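4. Setting up the table

Applies to the Momano folding table, all tops. Read section 3 first if the legs arent on yet.

4.1 Before you start

Lay the top face down on a blanket. Check the bag - 2 keys, one long, one short. Missing parts, write to Grillus with the order number, not to the shop.

CAUTION: Hinges pinch. Keep fingers off the brackets while the legs swing.

4.2 Opening the legs

1. Pull the first leg pair up until the catch clicks.
2. Same for the other pair.
3. Push each brace flat by hand. No hammer.
4. Tighten the brace bolts with the long key. Snug, then a quarter turn.
5. Turn the table over. Two people for this - the Skarstead top weighs 38 kg.

Note: if a catch wont click, look for packing foam in the slot.

4.3 Leveling

1. Stand the table where it will be used.
2. Press on each corner in turn. Any rocking, unscrew the foot at the short corner until it stops.
3. Lock the foot with the small nut.

CAUTION: Do not unscrew a foot more than 40 mm. It will come out under load.

4.4 Everyday use

1. Wipe with a damp cloth and mild soap, then dry. No scouring pads, no bleach.
2. Keep hot pans off the top. Use a trivet.
3. Ketchup, berries and citrus can mark a white top if left overnight - wipe up teh same day. Play food and kids' dishes are fine on the bare surface.
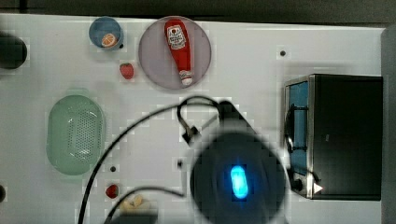
4.5 Folding and storage

1. Clear the top.
2. Turn over, release the catches, fold the legs in.
3. Store flat or on the long edge, somewhere dry.

Spare feet: part 574, fits Momano and Strazds.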